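Table and Worktop Care: Frequently Asked Questions
Skilletti Furniture Oils, Pundton. Last revised 23/10/2026
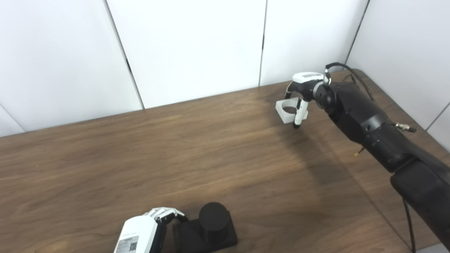
Kinga Szabó writes that the answer on recoating was too vague in the May version, and that it should state an interval in hours. The interval is now given under the second question.

How much oil does a tabletop need?
One liter covers 14 square meters per coat on sanded hardwood. Open-grained species take more on the first coat.

How long between coats?
Allow 15 hours at room temperature. In a cold workshop, wait until the surface no longer feels tacky.

Can I apply it over varnish?
No. Strip the varnish and sand to bare wood.

Which grit should I finish with?
180 for tabletops, 150 for worktops. Finer grits close the surface and reduce absorption.

Are white rings permanent?
Usually they are limited to the finish. Rub with a gray pad and a little oil, along the grain, then wipe dry.

How do I dispose of rags?
Lay them flat outdoors until stiff, or soak them in water in a closed metal can. Oily rags can self-heat and ignite.

Does the oil keep after opening?
Up to 2 years, tightly closed. Discard it if a skin has formed.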